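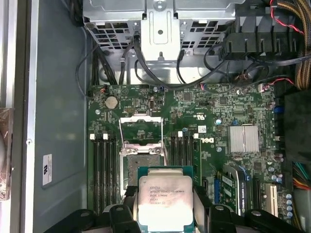 *Entry by Marit Moen, Skastell Hardware Reference, April 2025*

**Socket retention (workstation)** is the arrangement that holds a land-grid processor against its contacts. The Xeon E5-1630V3 is placed in an open socket under a hinged metal frame, and a lever at the side locks the frame down. 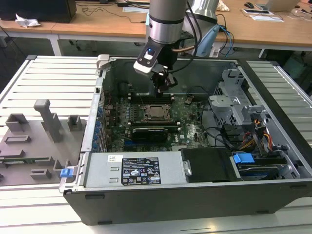
Vidar Backlund writes that laying the tower on its side is half the job, and that the graphics card can stay in its slot. Memory is best left out until the lever is closed.
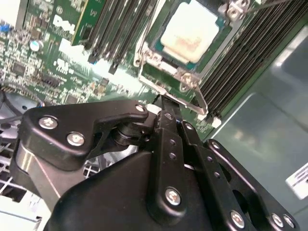

## Thermal paste

Paste goes on the lid only. Old paste is wiped off before a chip is refitted - a thick layer carries heat poorly.

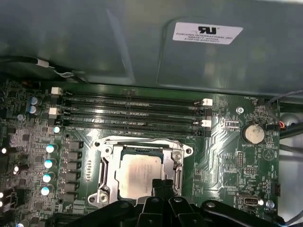 *Processor seated in its socket, memory slots empty.*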